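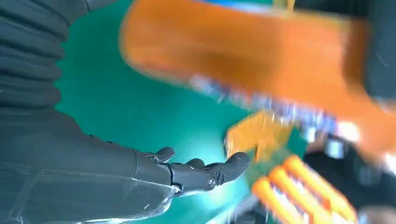
# Pricing the Hand Before the Arm

Most first budgets for a robot cell start with the arm. At Bridolen, a contract assembler of small plastic housings, Uriel Barrientos started with the hands.

His reasoning was simple. An arm is bought once and written off over years. A jointed hand wears at the fingers, and the fingers set the service bill. A black hand like the one shown, held open with the palm up, has fasteners at the knuckle and many moving segments. Each is a line on a parts list.

## What went into the plan

Barrientos asked two suppliers, Nelter and Vergara, to quote on the same terms:

- hand, wrist adapter and cable set
- sleeve for the arm, with one spare
- finger kit, priced separately
- hours of training for shift staff

Nelter quoted a service check every 500 hours. Vergara quoted 1,000, with a finger kit that cost more. Over the first year the two came out close. Delivery did not: 11 weeks against a date Vergara would not put in writing.

Covers were the item most often left out. A ribbed sleeve protects the upper arm, but the forearm needs its own protection, and clear plastic is the cheapest way to get it. Bridolen now lists sleeve and cover as consumables.

## Space and setup

Telma Lucero, who plans floor space at the Justhorpe site, budgets for reach before she budgets for benches. Two hands working toward one small part need clearance on both sides, and a fast move on one side takes room from the other. She allows up to 308 hours for setup and trial runs, charged to the project and kept out of the production account.

The order is due to be placed in March. The second arm is priced as an option and has no approval yet.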